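Wultham Furniture Reuse and Repair
Progress report to the Dodura Fund
Period covered: spring through October

Summary

The grant pays for the repair bench, one part-time repairer, and delivery of finished furniture to households moving into unfurnished housing. During the period we delivered 141 pieces. The target in the grant agreement was 120 for the full year, so we are ahead on volume. We are behind on training and on the second collection point, and both are covered below.

Collections

Most donated furniture still comes through the Wultham depot, where people drop it off or we pick it up by van. Pickups run two mornings a week. Demand for pickups went up over the summer when leases turned over, and the wait for a slot reached 4 weeks at its longest. It has come back down to one week.

We turned away more items than we planned for. The main reasons were upholstered furniture without a fire label, water damage, and particle board that had swollen at the joints. We now ask donors to send photos before we book the van. This has cut down on wasted trips, though some donors do not reply to the request and we lose a few good pieces that way.

The Edet collection point was due to open in June. The landlord asked for changes to the loading door and the work was not approved until late summer. We expect to have the keys before the end of the year. No grant money has been spent on Edet beyond the deposit, and the unspent amount is shown in the budget note.

Repair work

Small storage furniture makes up the largest share of what goes across the bench. Bedside cabinets, low chests and side tables are quick to fix, easy to carry up stairs, and are asked for by nearly every household on the list. The usual jobs are loose drawer bottoms, stripped handle screws and worn runners. Most can be finished in under an hour with parts we keep in stock.
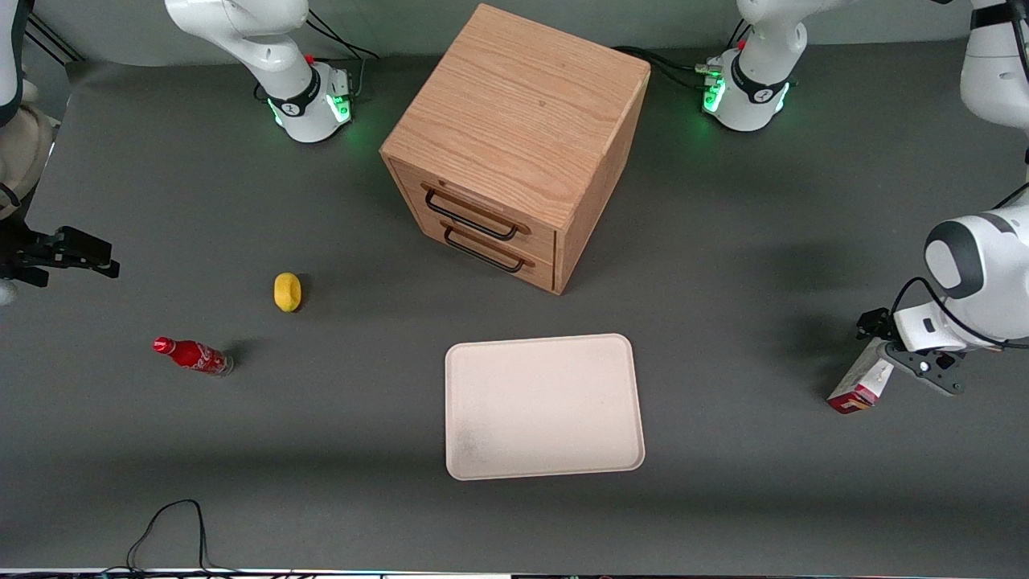 Larger pieces take longer and hold up the bench. A wardrobe with a broken back panel can tie up the space for most of a day. In July we started batching these so that wardrobes and bed frames are done in one stretch every other week, and small items fill the rest of the time. Output went up after that change and we intend to keep it.

Handles and hinges remain our biggest parts cost. We buy in bulk where we can, but donated furniture comes with odd hole spacings, and filling and redrilling adds time. We have begun to save hardware from pieces that are past repair. The saved parts are sorted by hole spacing in bins under the bench. It is slow work to sort them, but it covered a good part of our handle needs in September and October.

Finishing is kept simple. Surfaces are cleaned, sanded where needed, and given a coat of hard wax or water-based varnish. We stopped painting pieces early in the period. Painted items took two extra days to cure, and several households told us they would have preferred the plain wood.

Deliveries and households

Referrals come from the Beren housing office, two shelters and the county resettlement desk. Each household can ask for up to 5 items. Beds and tables are asked for first, followed by storage. We could not meet every request for beds. Few usable frames are donated, and we do not accept mattresses. Where we had no frame, we passed the request back to the referring office so the household could be put on another list.

Delivery crews now call ahead on the morning of the drop. Before this, failed deliveries were a regular problem, with crews arriving to find no one home or no working elevator. Failed deliveries have fallen since the calls began. We also changed the delivery form to ask about stairs, parking and door width.

We send a short follow-up questionnaire one month after delivery. The return rate is low. Of those who answered, most were satisfied with the condition of the furniture. Complaints were mainly about sticking drawers, and we have added a drawer check to the sign-off sheet. Two households reported a wobbly table and both were fixed on site.

Training

The agreement calls for 10 trainees to complete the basic repair course by the end of the grant year. Six have completed it so far. The spring course ran as planned. The fall course started late after the dust extractor failed and the workshop had to stop all sanding until it was replaced. The replacement was paid for from our own reserve and is not charged to the grant.

The remaining places have been filled and the course is under way. We expect to meet the target, but the last sessions may run a few weeks past the end of the grant year. We would like to request a short no-cost extension to cover this. A separate letter will follow.

Budget note

Spending on wages is in line with the plan. Van costs are over budget due to fuel and one unplanned brake repair. Rent is under budget because of the delay at Edet. With your approval, we propose to move part of the unspent rent to the van line. The request is set out in the attached budget sheet, along with spending to date for each line.

Plans for the next period

Open the Edet collection point and move one weekly pickup round there.
Finish the fall repair course.
Find a second source of bed frames. We have written to a student housing operator that replaces its furniture every few years and are waiting for a reply.
Try text messages in place of the paper follow-up questionnaire.

The storage racks at the depot are close to full. If donations rise again next summer we will need either more racking or a limit on large items. We will report back on this once Edet is open and we know how much stock it can hold.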